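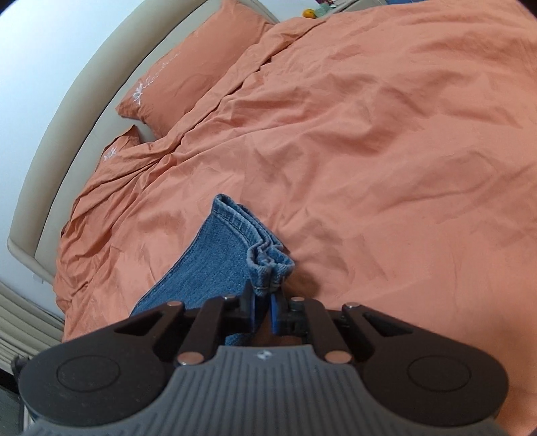

Figure 1. Denim on the bed, held at the hem of one leg.

Folding and Putting Away Clothes in a Shared Bedroom
Project report, Household Studies module
Submitted by Ilaria Bassi and Keegan McPhee
Supervisor: Ekua Kpodo
Wed 9 March

1. Purpose of the project

The project examined how a bed may serve as a work surface for folding clothes in student accommodation where no table is available. Trousers were chosen as the main subject. Denim is heavy, keeps its creases and takes up a large share of a small drawer, and the group wished to establish which method of folding gives the flattest result on a soft surface.

The work was carried out in February at Quansah House, in room 1111. The room has a padded headboard in cream and the bed was made up with an orange duvet, which was left in place throughout.

2. Method

Two methods were compared. In the first, the garment is taken by the hem, the side seams are brought together and the legs are laid flat before the waistband is turned down. In the second, the waistband is taken first and the legs are allowed to fall into line behind it. Each method was repeated 50 times, and the folded garment was then placed in a drawer for five minutes and inspected.

The duvet was smoothed by hand before each set of folds. It did not remain smooth for long, and the group decided not to correct it in the middle of a set, as a person putting away washing would be unlikely to do so.

3. Observations

The hem proved the more difficult starting point. The two layers at the opening of the leg tend to slide apart, and the thick stitched edge curls when it is held at one end only. Where the layers were not lined up at the start, the error carried through to the knee and the fold had to be opened again.
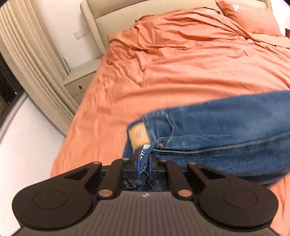 The waistband is stiffer and easier to find by touch. It does, however, bring its own problems. A leather patch, a metal button or a sewn-in label adds thickness on one side, and a fold made directly over any of these will not lie flat. The group obtained better results by turning the waistband so that the patch faced outwards – a point which Akua Eshun raised after the first set and which was adopted for the remainder.

4. Findings

The waistband method is recommended for use on a bed. The hem method remains suitable for a firm table, where the legs can be pressed down as the fold is made. Further work might consider knitted garments, which were left out of the present project for lack of time.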